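Myklebust Shelf Front Rail
Retail fittings - Shelving accessories

The Myklebust rail is a metal price rail for the front edge of supermarket and convenience store shelving. It carries shelf labels along its length and gives the shelf a clean, bright front line. It is suited to mixed displays in which bottles, cans and boxed biscuits share one shelf.

Rails are supplied singly or in packs of 10. End pieces are ordered separately. Customers joining 2 or more lengths should state the full width of the run when ordering, so that the correct fixings are included.

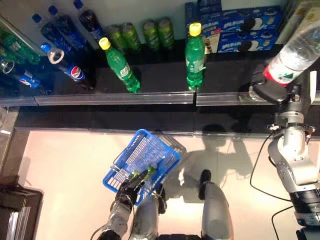

Britt-Marie Engström writes that her shop in Hurnberg changed to the metal rail on three bays of soft drinks, and that the labels are now far quicker to change. She would have liked a deeper version for the bottom shelf, where customers read the prices from above.

A deeper rail is available to order under the name Dindell. It uses the same fixings and may be fitted alongside the standard rail.

Care: wipe with a soft, damp cloth and dry at once. Scouring pads and bleach will dull the finish and must not be used.

Delivery: stock items leave our Pokavari warehouse within two working days. Orders for cut lengths cannot be cancelled once cutting has begun.

Trade enquiries: Roald Rønning, Shop Fittings Department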